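# Pangilinan Building: Ceilings and Lighting

The Pangilinan Building houses the teaching workrooms of the Ceso Training Center, together with two storerooms and an office. The Facilities Office keeps a gallery page for each part of the building, so that staff, tenants and visiting groups can see the rooms they are booking and find the relevant notes in one place. The entries on walls, floors and furniture are kept on separate pages. The present page is concerned with what is overhead.

The page was last revised on August 1, 2021, and replaces the text issued with the previous room guide. Comments received from users of the rooms are printed with the entries they concern. They are shortened where necessary and appear with the writer's permission.

## Workroom, ceiling

White ceiling with fluorescent tube lighting. Thin conduit pipes are run along the surface, and a small round dome fixture is mounted near the long tube. 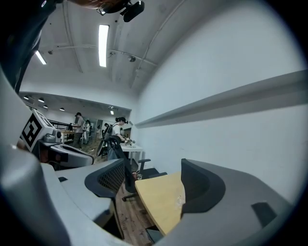

Felicidad Yap writes that she would keep the tubes as they are. In her view the light in the workroom is even enough for hand work at the benches, and she has found the lamps on loan from the office too warm in color for matching thread and paper. She asks only that failed tubes be replaced in the same shade as the old ones, as a mixed pair makes the two ends of a bench look like different rooms.

The Facilities Office agrees with the last point. Replacement tubes for the workrooms are ordered from Flokier in a single shade, and the shade is written on the inside of the supply cupboard door. Staff who find a box marked otherwise are asked to return it to the office and not to put it on the shelf. Tubes are changed by the maintenance team only. A tube that flickers at start-up and then settles may be left until the next regular visit; one that continues to flicker should be reported the same day.

Surface conduit is the standard arrangement in this part of the building. The question of boxing it in has been raised more than once, most recently by Danilo Dumlao, and the position remains that the pipes are to stay in view. Boxing would lower the ceiling line, and every later change to the wiring would mean cutting and patching. The pipes may be repainted when the ceiling is repainted, in the ceiling color. Nothing is to be hung from them, including paper decorations, drying lines and signs.

## Notes for users of the workrooms

**Switching.** The switch plate is beside the door. The lights should be turned off when the room is left for longer than 15 minutes. Groups using the room in sequence may leave them on if the next group is already waiting.

**Additional light.** Clamp lamps can be borrowed from the office on signature. They are to be plugged into the wall outlets and fixed to the bench edge. Extension cords may not cross the aisle.

**Display work.** Banners and hanging pieces are permitted on the wall rails only. Where a project needs to be shown from above, Angelica Dalisay can arrange a free-standing frame from the Flollo set kept in the lower storeroom. The set takes two people to assemble and should be requested a week ahead.

**Ladders.** Users should not bring their own ladders. The building's stepladder is kept locked and is issued to maintenance staff.

**Fixtures.** Ceiling fixtures of any kind are not to be covered, taped or painted over, even for a short event. If a fixture interferes with a planned activity, the matter should be raised when the room is booked.

## Painting and cleaning

The workroom ceilings are cleaned once a year and repainted when the office judges it necessary. The next cleaning is planned for September. Benches will be covered for the duration, and groups with work in progress are asked to move it to the racks beforehand. Items left on the benches will be placed in labeled trays and held in Room 17.

The paint in use is a flat white. Gloss was tried in Room 23 and was not continued, as the reflections from the tubes were found tiring by those seated under them. Pui-shan Tsai, in her notes on that room, also recorded that the gloss surface showed every roller mark along the pipes. Room 23 has been returned to flat white on the same terms as the others.

Small marks on the ceiling need not be reported. Stains that spread, flaking paint and any gap around a pipe or fixture should be. Reports are made on Form 40, which is available at the office counter - the room number and the nearest wall are sufficient to locate the place, and no sketch is required.

## Use of the gallery

Pictures on the gallery pages may be used in course handouts and room bookings within the Center. Requests for any other use should be addressed to Precious Talavera at the Facilities Office. Corrections to the text are welcome at the same address and are entered at the next revision.

Related pages: Walls and Rails; Floors; Benches and Seating; Lower Storeroom.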